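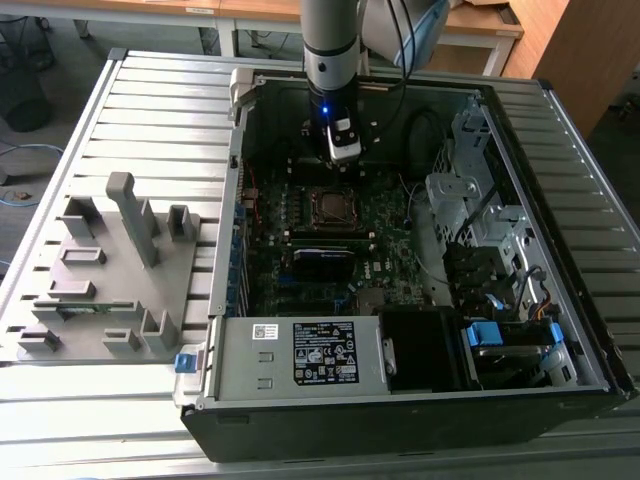

A reader wrote in after my April post to say that nobody with a screwdriver and twenty spare minutes needs an arm to take a PC apart, and that I should say so before going on about prices. Fair enough. If you have one old tower to strip, use a screwdriver. I've been looking at the Bemora teardown kit for a different sort of job, with a lot of towers and not many people, and I've now had long enough with it to write something down.

August 6, 2025

The kit is sold by Clirer, who are based in Flurkthorpe. You don't get the arm. You get the gripper, the printed fixture plate, the mounting hardware and a year of the software. We already had an arm, so that suited us. The price we paid was £1679 with delivery. The same thing without the software year is £1534, and I can't see why anyone would buy it that way, as the gripper does very little without it.

Setting up took most of two days. The fixture plate goes down next to the case and holds whatever comes out. Memory modules have their own slots and sit in them well enough. The other holders are small blocks that you are meant to assign in the software, one part to each. I found the naming awkward. If you move a holder you have to teach its position again from scratch, and the manual leaves this until page 56, long after you have moved one.

The tower goes down on its side with the panel off. You do the panel yourself, and the kit makes no claim otherwise. Then you jog the gripper to a corner of the board, save that point, do the same at another corner, and the software works out the rest from there.

Memory is the best part of it. The catches have to be opened first, which the gripper does with one finger, and then it pulls the module straight up. It was slow at the default speed and I left it at that. Cables are the worst part. Anything lying across the slots needs to be moved by hand before you start, and the older the machine the more of that there is. I'd hoped for better from the drive cage routine too. It wants plenty of clearance at the side and stops with a plain error if it doesn't get it. I would sooner have that than a bent bracket.

Support was good. I sent Clirer a question on the gripper force setting and had a proper reply the next morning, with a changed settings file attached.

The other one I considered was the Navarrete set, which comes with a camera and finds the board without any jogging. It costs a good deal more and the fixture plate is extra. If your towers are all different models that might be worth paying for. Ours mostly came from one office and match, so saved points do the job.

I'm keeping the kit. Next I want to try the tool change for screws, for which I need the longer bit, and that is on back order.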